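Robots coming onto our packing benches, what happens to the people?

Asked by BuntingBench

Hi all. I'm on the tins side at a food packing place in Isthorpe and we were told in December that we're getting robot arms on some of the benches. I've been there long enough to be set in my ways, I admit! Management say no jobs are going but hours "may be looked at". Has anybody been through this? Do you end up doing less, or just different? And is it horribly dull minding the things?

3 replies

potteringpete
Join a union. My brother in law's place got robots and he left.

Leen Hakim
We've had arms at our Sarthorpe site for a good while now, so I can tell you how it went for me (your place may do it differently, of course). There are 60 of us on days and we kept everyone, but the jobs moved about a lot. I used to pack, full stop. Now I set out the tins, watch, sort out the muddles and write up what went wrong. My wrists are grateful! My feet less so. Ask NOW about who gets trained, and whether it's paid time, as we had 3 people trained at first and the rest of us felt like spare parts. 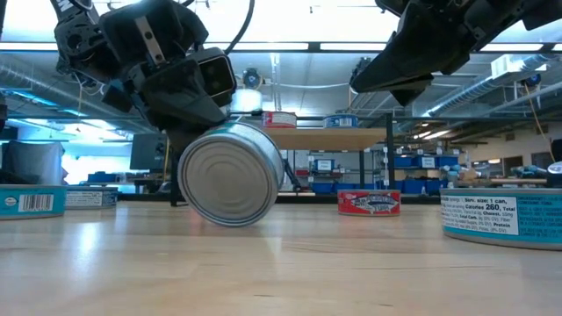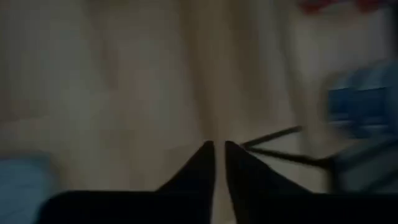
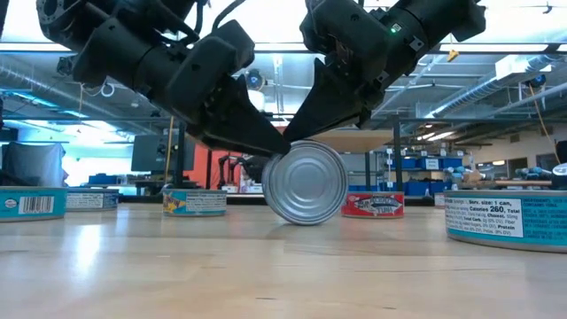

As for dull, the first month was anything but, then yes, it can drag a bit between stoppages. What I've come to like is that you get fussy about things you never used to look at. Tins are a good one: the labelled cans are all sitting flat on their bottoms, while the plain silver one is up on its edge with the fingers at it, and I'd have turned a tin like that over without a thought. Now I watch how it's held, and I've got opinions on it. We also swap benches every 50 minutes, which we had to push for.

lotcombe_lad
Agree with Leen about the training. Get the hours bit in writing too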